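To: Storkberg League club secretaries list
Date: 18 October 2026
Subject: Re: [league] Rained-off fixtures and the points table

> The way I read the table, Plelis got two points for the washout in
> September and we got two points for ours, but Rao got nothing for
> the match at Drustar that never started. Can someone tell me which
> rule was used? Our captain has been asking and I don't have an
> answer for him. Also, are we still playing the return match at
> Storkberg or has the ground been given to the soccer people by now?

The table that went out with the last mailing was wrong. A corrected one is on the league page now. Rao should have had two points for the match at Drustar, same as Drustar, who had been given theirs. That moves Rao up to third, level on points with Plelis but behind on run rate.

The rule is 8 in the playing conditions. A match where no ball is bowled gets two points to each side. A match that starts and can't be finished also gets two points each, unless the side batting second has faced 20 overs, in which case the result is worked out on the overs table. The trouble at Drustar was that the card came in with the "conceded" box ticked as well as the "abandoned" box. The sheet we use to add up the points takes the first box it finds. I have asked Rao and Drustar, and both captains agree that the toss was made, the rain came, and everybody went home. Nobody conceded anything.

Please look at your cards before you send them. If there is no play, tick "abandoned", write the time of the decision, and have both captains sign. You don't need to fill in the batting order.

On run rate, since two clubs wrote to me off list about it: abandoned matches don't count toward it at all. Runs and overs from a match that started and was not finished don't count either, unless there was a result on the overs table. If a side is bowled out, it is charged with the full overs it was due to face. This is where most of the home-made tables go wrong. Plelis were all out for 105 against Storkberg in the 31st over, and they are charged with the full 40, so their rate for that day is 2.625 and not the higher number that was in the last newsletter.

For anyone who wants to check the season totals, Plelis have 2581 runs in league matches. I went through their cards again last night and it adds up. The old figure was lower because the second innings of the Rao match had been entered as extras only.

As for the return match at Storkberg, yes, it is still on. The soccer club takes over the far side of the ground first and has agreed to leave the square alone until we are done. There are some conditions:

The boundary on the road side comes in by five yards. Both captains should walk it before the toss.

Start is 11:00 and not 12:00, because of the light. Still 40 overs a side. If we lose more than an hour, the umpires take off one over a side for every eight minutes lost.

The pavilion kitchen is closed. Teams bring their own lunch. There is a water tap outside by the roller shed.

Parking is on the gravel only. Last year cars went on the grass and the club had to pay to have it rolled.
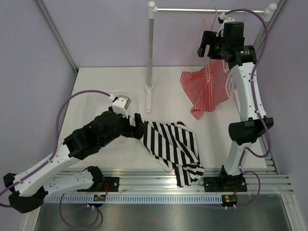
If the match is rained off again there is no spare date, and the two points each will stand. I know Storkberg would like a reserve date, but the ground is not free after that and Drustar's ground is already being reseeded. Moving it to Plelis was looked at. Their outfield was under water at the low end when I was there, and I don't expect it to be fit.

Ball money: 600 is still owed to the league account across all clubs for match balls. Each club's share is on the second page of the statement. Please pay before the winter meeting and put the club name on the payment. Two came in last season with no name and it took a long time to match them up.

Umpires for Storkberg are arranged. They will need a lift from the station – if either club can do this, reply to me and not to the list. Scorers as usual, one from each side, and they should agree the totals at the end of every five overs. We had three cards this year where the two books did not match and in each case it went back to a missed bye early on.

One more item. The overs table on the league page is the old version. The new one is in the file area under "conditions". Print it and keep it in the scorebook, as there is no phone signal at Storkberg behind the pavilion.

League fixtures secretary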